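Flestham Opens Its Shared Sorting Room to Neighborhood Groups

FLESTHAM, Sep 24, 2018 -- Karadero, the community workshop on Toltia Street, is opening its sorting room to schools, clubs and repair groups from across Flestham. The room has been in use by workshop members since March, and they have already sorted 587 boxes of donated craft supplies there.

The idea is a simple one, and we love how well it has caught on. Work surfaces are marked out in cells with blue painter's tape, and each cell holds one kind of item while a box is being unpacked. Buttons go in one, zippers in the next, and anything that needs a second look gets a cell of its own. When a table is full, the contents are bagged, labeled and moved to the shelves.
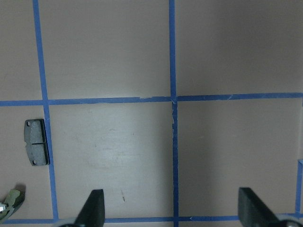
"We tried trays first, and we were forever moving trays," said Zlatko Petek, who runs the sorting program. "With tape you can change the layout in a few minutes. If a group brings in a lot of fabric, we pull up a strip and make the cells bigger. Kids get it right away, too -- they start sorting before I've finished explaining!"

Tape does wear with use, and members put down new strips when a layout needs it. Petek keeps a sheet of layouts that have worked well, from large cells for yarn and cloth to narrow ones for pencils and brushes.

Groups can book the room for a morning or an afternoon, with space for nine people per session. Tape, bags and labels are provided. Sorted supplies go to local classrooms, and 177 bags are ready for pickup this week.

"I came in to drop off one box and stayed until closing," said Pentti Kokkonen, a retired bookbinder who now helps out with the paper goods. "It is a very pleasant way to spend an afternoon."

Bookings are open now at the Karadero front desk.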